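**Gittins two-panel folding ramp, 70-inch version**
Reviewed after a winter and spring of use at a side door. Last edited in May.

The Gittins is an aluminum ramp that folds lengthwise like a suitcase. Each half has its own carry handle, and the halves separate if the hinge pin is pulled. It was bought to replace a rubber threshold wedge from Ekik, which had started to curl at the low edge. The door has a single step with a rise of just under six inches, so a 70-inch ramp comes out close to one in twelve. Anything shorter would be too steep for someone propelling themselves.

**Setup**

Unfold, set the lip on the sill, let the hinge drop flat. One adult can do it in under a minute. The hinge doesn't lie fully flat until there is weight on the deck, and on the first few uses it clicks when the front wheels cross onto it. The click went away after the pin was greased. The manual does not mention grease.

The lip is secured with 2 pins through pre-drilled holes. They fit a wood sill without trouble. On a concrete sill you need anchors, which Gittins sells separately. We used hardware store anchors of the same diameter and they have held.

**Chair used**

Most of the crossings were made with an ordinary folding wheelchair, attendant-pushed. A narrower transport chair was used for a short period and gave the same results, except that its small rear wheels were noticeably harder to get over the lip.

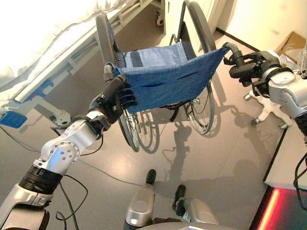

*Folding wheelchair with push handles at the rear.*

**Surface**

The deck has a bonded grit coating. Traction is good in rain and acceptable in light snow. Packed snow fills the grit and has to be brushed out, and a metal shovel will take the coating off with it. Use a stiff broom. Rock salt left a white film along the hinge that washed off with warm water and has not come back.

Noise is the main complaint. Bare aluminum over a hollow space is loud, and at 6 a.m. it is loud enough to wake the household. Two strips of closed-cell foam stuck under each panel reduced this by more than expected – it is now a thud where it used to ring.

**Handling on the slope**

Going up forward, the pusher needs to keep the elbows bent and stay close to the chair. Coming down, we back the chair down with the pusher on the low side. The side curbs are tall enough to stop a caster but low enough that a hand rim clears them.
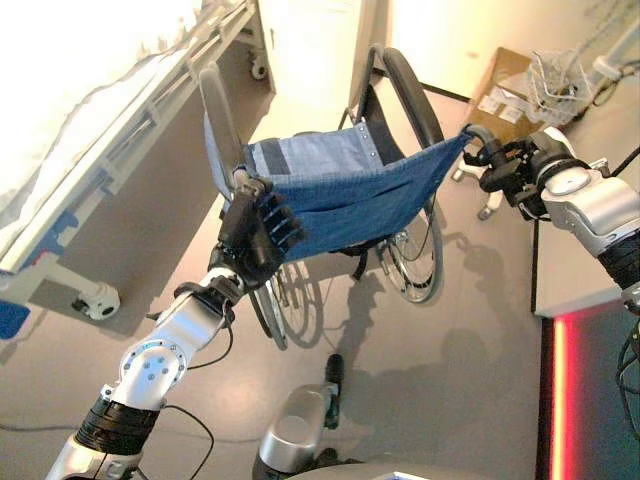 *Both push handles, the usual hold for an assisted push.*

Raquel Ramalho, who did most of the pushing, found that handle height mattered more than ramp angle. With low handles she was bent over at the top of the slope and lost leverage exactly where the lip adds resistance. Clamp-on extensions from Nenetti corrected this. They add width, so measure your door first.

**Deflection and wear**

With a chair and adult user at midspan, the deck bows slightly and recovers. A straightedge across the empty panels shows no permanent set. Door counter reading at the end of the test was 3,806, which includes people on foot. Wear so far:

- Grit coating polished along both wheel tracks, still rough to the touch
- One rubber foot split and replaced under warranty
- Light scoring at the hinge knuckles
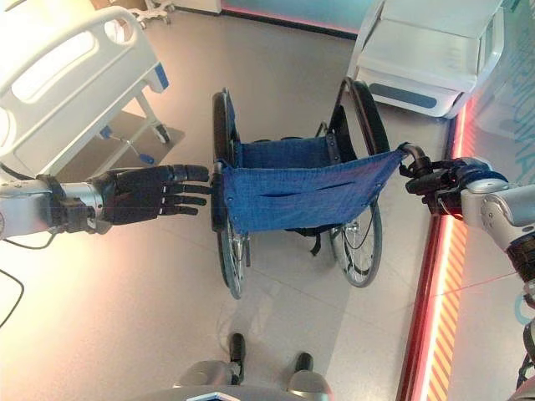

The replacement foot took two weeks to arrive and came without the screw. The original screw was reusable.

**Carrying it**

Each half is manageable alone. Joined and folded, it is awkward on stairs, mainly due to its length. Vaughan Te Moana takes his in the back of a hatchback with the rear seat folded and the chair loaded on top. Put a blanket between the two, as the grit will abrade upholstery on contact. Lifting a folding chair in by the seat fabric is a poor habit as well. The side frames are the place to hold it.
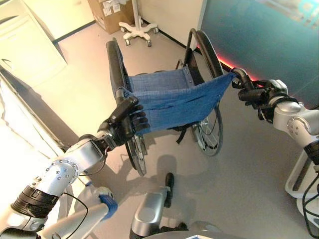 *Blue sling seat in a fine woven grid texture.*

**Compared with the Dolitden**

The Dolitden single-panel ramp is quieter and a little lighter. It has no hinge to maintain, but it doesn't fold, and leaning against a wall it takes up most of a hallway. For a door where the ramp stays down all year, the Dolitden is the better purchase. For one that gets picked up daily, buy the Gittins and add the foam.

**Would change**

- Captive pins. Ours have been lost in the flower bed twice.
- A hinge seal to keep gravel out.
- A printed slope table on the underside, where it can be read at the door.

Rating: 4 out of 5. The foam and the anchors should be in the box.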